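The Smallest Kitchen in the House

What a pale blue play kitchen can teach the rest of us about where to keep the plates

By Nisreen Khalaf

I have been writing about kitchens for long enough that people apologize to me for theirs before I have even taken my coat off. So it was a pleasure, one afternoon in July, to spend a good long while with a kitchen that had nothing to be sorry for. It has a tall refrigerator, an oven, a microwave, a proper sink and a patterned backsplash that I would happily have in my own home, and all of it is scaled for a person who still needs help with her shoes.

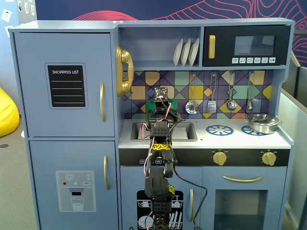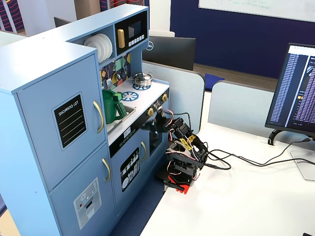
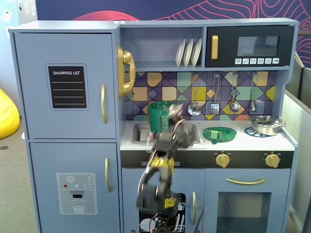

Pale blue with gold handles, and a shopping list still waiting to be written.

The first thing I fell for was that shopping list. It is a black panel on the upper refrigerator door with four white lines under the heading, and four lines is such a sensible number! My own list at home runs down one side of an envelope and up the other, and I still come back without the onions. Imad Shboul, who has been fitting real kitchens for most of his working life and who let me drag him into this piece, says a list on the refrigerator door is the one thing he would put in every house he works on. He tells customers to hang it where they will bump into it, and then they hang it inside a cupboard.

Then there are the plates. Three of them, white, standing on their edges in an open cubby right beside the microwave. Imad got quite worked up about this. He has spent years talking people out of deep stacks, where the plate you want is always under the ones you don't, and he likes an upright rack near the spot where the food comes out. In a play kitchen it has another good side, as any parent will know: a small child can see at a glance where each plate goes back. My niece, who is 5, puts plates away beautifully in a rack and drops them in a heap anywhere else.

I should say something about the colors, because I know my readers and I know you are already looking at the backsplash. Triangles and squares, navy and mustard and a good deal more besides, and it should be too much, but the cabinets are so quiet that it isn't. We did nearly the same thing in the Haddadin house a few summers ago (some of you wrote in about it, not all of you kindly) with soft blue cupboards and a loud strip of tile behind the stove. The trick there was to stop the tile at the shelf and let everything above it rest. I still think we were right.

Utensils hang in front of the tile, which is where I would have them too. I keep a rail over my own counter and it has 8 hooks, which sounds generous until you own two ladles. A ladle is a lovely thing to give a child, by the way. It scoops, it pours, it makes a noise on the side of a pot, and a silver toy pot with a lid, like the one on this stove, will keep a soup going all morning. My niece's soup tends to be buttons and one grape.

And may I put in a word for the telephone? There is a gold one fixed to the side of the shelf, the sort with a curved handset resting in its cradle. I grew up with my mother's voice coming from the kitchen with the cord pulled as far as it would go, and I can't think of cooking without it. Children who have never seen a phone on a wall still know just what to do with one. They order pizza, mostly, while standing next to an oven.

If you are setting up a little kitchen of your own, you don't need much, and I would start with less than you think. Three plates, one pot and a couple of things to stir with will do nicely. We tried out some extras at home, and the felt vegetables from Wulela have held up well to being chewed. The Sivano storage bin fits under a low bench and costs $39, a bit steep for a bin – though it has now survived being sat in. Besuvness makes a nice plain apron that ties at the side, in sizes up to age 9, and it goes through the wash without fuss.

Leave some counter clear, too. Imad says this about grown-up kitchens until he is hoarse, and it holds for small ones just as well. A child needs a place to set down the pot while she thinks about what goes in next, and if the whole top is covered with toy food she will simply move to the floor, and then you will be finding grapes under the couch until winter.

I went home that evening and took everything off my own refrigerator door, the magnets and the school notices and a takeout menu from a place that has closed. Then I drew four lines on a card and stuck it up. Onions went on the first one.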